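Clubs > Robotics > About us
Print this page | E-mail this page

About the Favach Robotics Club

We are the after-hours robotics club of Favach College, and we have been going long enough now that some of our first members have come back to help with the soldering. The club began in a storeroom with one bench, a box of donated motors and a great deal of goodwill, and although we have better rooms these days – and rather more motors – we like to think the goodwill is still the main thing. Anyone enrolled at the college may join, whatever they are studying. We have had bakers, bricklayers and a good number of people from the languages side, and you do not need to have written a line of code before you come through the door.

What we are working on

For years we were a competition club and not much else. We built wheeled robots, took them to the Ranunel Cup every May, came home tired and started again. We still do that, and we still love it, but our biggest piece of work at present is the Household Tasks Project, in which members show a robot how ordinary jobs around a home are done. You do the job yourself, slowly and properly, with a hand-held gripper in each hand, and the movements are recorded so that a robot arm can learn from them later on.

It sounds simple when it is written down like that. In practice you find out how much your fingers have been doing for you all your life! Picking up a cloth takes new members most of a first session, and folding it takes a good deal longer. Each gripper carries a small lens and a square black-and-white marker, and the first habit everybody has to learn is to keep those markers in view and not tuck their elbows in. Bathroom jobs are among the hardest we do, with all those smooth curved surfaces and taps to reach round, and they are also the ones people ask to do again.

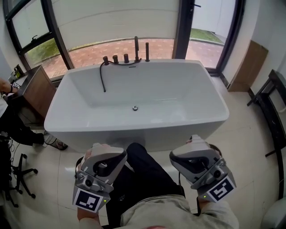 How a session runs

We work in pairs as a rule, one person on the grippers and one looking after everything else. The second job is less glamorous but it is the one our older members tend to prefer, and there is plenty of it: setting out the things to be handled, keeping the notes, minding the cables, and saying "again, please" in a kind voice. Then you swap over. A full task list has 20 jobs on it, and no pair has ever been asked to get through the lot in one go. When your wrists are tired you stop, and you put the kettle on.

New members spend their first 2 sessions at a table before they try anything standing up or kneeling down. We use plain everyday things for this, pegs and cups and sponges mostly, and we ask people to take turns watching as well as doing, because a good deal can be picked up from looking closely at how somebody else closes the fingers. The grippers are light enough to begin with and seem to get heavier as the evening wears on. Hold them loosely and let the handle sit in your palm.
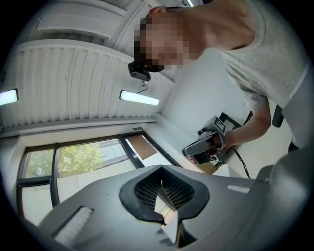 After the table work you choose what you would like to learn next. Some members carry on recording and become very good at it, and others move across to the software side, where the recordings are checked, trimmed and sorted into ones we can use and ones we cannot. We set ourselves a target of 1,000 usable recordings for the year, which looked rather bold on the whiteboard. The checking group keeps a running total by the door and is always glad of another pair of eyes.

The workshop and the competition team

The build team has not gone away. It meets in the old print room, which we share with the Szulc Model Engineers, and has the use of their lathe in return for keeping the place swept. This year's robot is called Firen, after a rather bad-tempered dragon in a story one of our members wrote at school, and it will be going to Ranunel if we can cure it of turning left. Build team members are very welcome on the Household Tasks Project too, and several do both.

Joining us

Membership is 125 crowns for the year and covers materials, tea and your place on the competition coach. If that is difficult, please have a quiet word with us, as there is a small fund for the purpose and it is there to be used. Wear flat shoes, tie back long hair in the print room and bring something to write with. You can sign up at the student office or simply come along to a session and stay for as long as you like.

Last updated: 2021-08-10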